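Cladden – poignée de téléopération pour bras robotisé
Fabricant : Ivberg
Référence : CLD-306
Disponibilité : à partir de juin 2024

Vous savez attraper un objet sur une table depuis l'âge d'un an. Votre robot, lui, attend qu'on lui montre. La poignée Cladden sert à cela : vous la tenez, vous faites le geste, le bras le reproduit et le poste enregistre. Aucune ligne de code pendant la démonstration, ce qui laisse les deux mains libres pour le café, ou plutôt une seule.

Deux façons de montrer
En guidage manuel, vous débrayez les axes et menez le bras par le poignet. C'est intuitif, un peu physique, et l'on découvre vite que l'on se tient exactement là où il faudrait regarder. En commande à distance, vous restez assis, la poignée en main et le retour de la caméra de poignet à l'écran. La gâchette règle l'ouverture de la pince en continu : serrer à moitié est permis, et même recommandé avec ce qui glisse.

Ce qui est enregistré
Position des axes, ouverture de la pince et flux vidéo, sur une seule horloge. Un bouton sous le pouce marque le début et la fin de l'essai. Un autre le jette à la corbeille. Nos testeurs usent surtout le second.

Caractéristiques
Autonomie de la poignée : 14 heures
Capacité : 2000 démonstrations avant archivage
Liaison : USB-C ou sans fil
Prise en main : droitiers et gauchers
Logiciel : Dretilis, licence comprise
Prix : 2433 € HT

Contenu du coffret
Poignée, socle de charge, câble de trois mètres, support de caméra de poignet, notice. Le bras et la pince ne sont pas fournis. La patience non plus – la formation d'une journée proposée par Montecinos peut en tenir lieu.

Questions de compatibilité : envoyez-nous le modèle du bras et celui du contrôleur. « Le gros orange » ne suffit pas, on a déjà essayé.
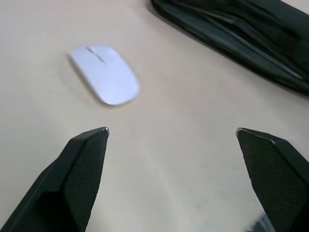 Mafalda Calado
Responsable des essais de téléopération, Ivberg

Une souris sans fil, vue depuis le poignet, doigts ouverts. Profil très bas, bords arrondis, coque brillante : je conseille de commencer par autre chose. Si vous y tenez, descendez lentement, alignez les patins quadrillés de part et d'autre de la coque et ne fermez qu'ensuite. Le sac noir au fond peut rester, une table de travail en a toujours un.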